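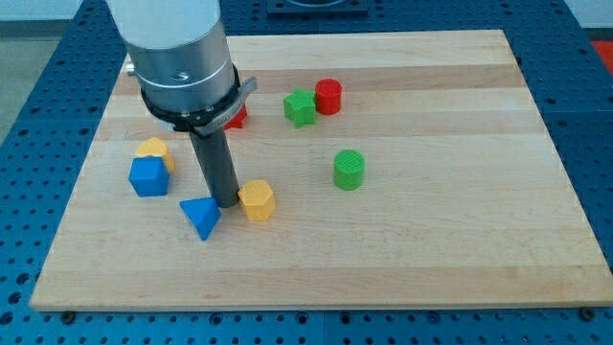 Gear ratios are where cycling gets really fun, so let's start there! Your ratio is the teeth on the chainring divided by the teeth on the sprocket, and it tells you how many times the back wheel turns for each turn of the pedals. The shape of the parts matters too: a yellow hexagonal prism and a blue triangular one would roll very differently, and a chain on a small sprocket behaves a bit like the first — it bends round a many-sided shape, and more sides means a smoother run.

Try it with the Brullby hill loop (climbing 409 metres) and bring your chosen ratios to the next session.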